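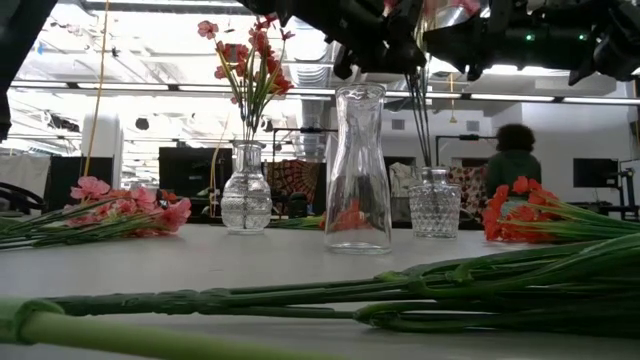

## Flower arranging as a test for robot arms: can a machine do this job yet?

*Brivasard Forum > Automation at Work and at Home > General*

**stemcutter_sk** wrote:

I work for Huvier, we supply flower arrangements to hotels and offices. Most of what we place in lobbies is artificial now, because clients do not want to pay for somebody to change water. My manager has asked me to write two pages on whether robot arms could take over a part of the vase work within the next few years. I am not an engineer, so I would like to hear from people who are.

My own opinion is that they can't do it yet. Picking up one stem from a table and lowering it into a vase, I believe this is possible. But the job has other parts. The stems lie across each other, and when you pull one, the next one comes along with it. The leaves hook into the other leaves. The neck of the vase is narrow and the glass is clear, so I suppose a camera has difficulty to find the rim. And after you put all of them in, it still has to look like something.

For scale, we prepared 611 vases in April, all by hand. What would you write in my place?

Saranya Kaimal

---

**torque_and_tea** wrote:

I would write "not yet, but ask again soon". I install gripper arms for packing lines, so please read me as a person with an interest.

The clear glass is a real problem. Many depth cameras look through it or get confused by the reflections, and the arm receives a wrong idea of where the opening is. In my work we solve this in a boring way - the container always stands in a fixture, so its position is known before the camera looks. You could do the same. If the vases are always at the same marks on the table, half of your question becomes easier.

The tangled stems are harder. I have no boring solution for that.

---

**Pelikaan77** wrote:

> If the vases are always at the same marks on the table, half of your question becomes easier.

And then a human must put the vases on the marks, sort the stems, lay them out with space between, and take the finished vase away. I have seen this many times. The machine does the one nice movement in the middle, and a person is employed to serve the machine. I was working at a plant in Nastmont where the "automatic" cell had three people around it, and before the cell it was two people and a table.

I don't say the arms are bad. I say one should count the whole job before one calls it automated.

---

**torque_and_tea** wrote:

That is fair for a badly planned cell. It is not fair for all of them. We put in a line for Faulkner where one operator now loads trays, and the rest runs alone through the night. Of course it is boxes, and boxes are polite.

---

**mirela_k** wrote:

I read this from the household side. At home I would not care if the flowers are beautiful. I would care if the vase is still standing afterwards. A tall vase with nothing in it is light at the top and heavy at the bottom, so that is good, but when you push a thick bunch of stems in, you push also sideways. A person holds the neck with the other hand without thinking. Do the two-arm machines do that? I mean one arm steadies, the other inserts.

---

**stemcutter_sk** wrote:

Mirela, this is exactly how we teach it to new people. Left hand on the glass, right hand with the stems, and you turn the vase a little after each one. A new person needs seven working days before I let them make a vase for a client without checking. Nearly all of this time goes to the turning and the looking, very little to the putting in.

I should add more about the material, because I think "artificial flower" sounds easier than it is. The stem of an artificial tulip is smooth and thin, but near the bloom the leaf is broad and it twists, and it stands up from the table in a loop. If you grip at the leaf, the flower swings. If you grip low on the stem, the head is far from your hand and it droops to the side. Every stem has its own best point, and it changes with how it happened to fall.
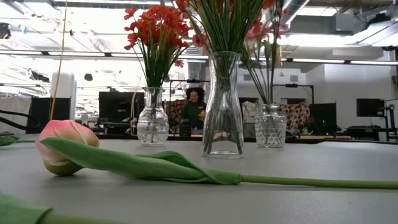
So when a supplier tells me the arm can "handle flowers", my first question will be which flower, and lying how. A tulip alone on the table is a kind case. A bundle of green stems with leaves pressed together is a different matter, and the bundle is what comes out of our cartons.

My second question will be about the full vase. The first stem goes into an open neck. The last one must find its way between all the others, and you feel with your fingers where it gives way.

---

**Grover_lathe** wrote:

To answer Mirela: yes, with two arms it can be done, one steadies and one inserts. Holding glass is not a big problem if the finger tips are soft and the force is limited. What is difficult is that both arms want to be in the same place. Above a narrow neck there is not much room for two grippers with all their joints and brackets, and with two other bouquets standing left and right there is even less. People forget how small a human hand is compared to a gripper and its wrist.

On the feeling with the fingers, I disagree a little with Saranya. It is learned now from demonstrations. A person guides the arms through the task many times, and the machine picks up small corrections that no programmer would write down. I would not say it is solved. I would say it moves faster than the people in this thread assume.

---

**Pelikaan77** wrote:

How many times is "many times"? And when the client changes from tulips to something with a ball-shaped head, do we begin again?

---

**Grover_lathe** wrote:

Partly again. Less than the first time. I can't give you an honest number because it depends on the task, and I distrust those who give one.

---

**Pelikaan77** wrote:

Then we agree more than I like.

---

**torque_and_tea** wrote:

Saranya, one practical suggestion for your two pages. Split the job into steps and give each step its own answer. Something like:

- separating stems from the carton: no
- picking a single stem from a clear table: yes, with errors
- inserting the first stems in an empty vase: yes, if the vase position is known
- inserting the last stems in a full vase: sometimes
- judging how it looks and correcting: no

A manager can do something with such a list. A single yes or no will be quoted against you later, whichever one you choose.

---

**mirela_k** wrote:

I would move "judging how it looks" to "sometimes". A camera can compare with a photo of the wanted result. For hotel lobbies where every vase must be the same, this may be enough?

---

**stemcutter_sk** wrote:

For the identical ones maybe, yes. But the vases in one lobby are often of different shape, one tall and smooth, one short with a pattern in the glass, and the same flowers sit differently in each. The client only sees that the group looks calm or does not look calm. I don't know how to write this for a camera.

The list I will use, thank you. I will change the first line to "no, and please do not promise otherwise", and I will add a line for carrying the finished vase to the cart, which we have all forgotten. If somebody here has separated tangled stems or cables or anything similar with a gripper, even badly, I would like to read how it went.

---

**Grover_lathe** wrote:

Cables, badly. We shook them. I will look for my notes this evening and post them in a new thread, it is too long for here.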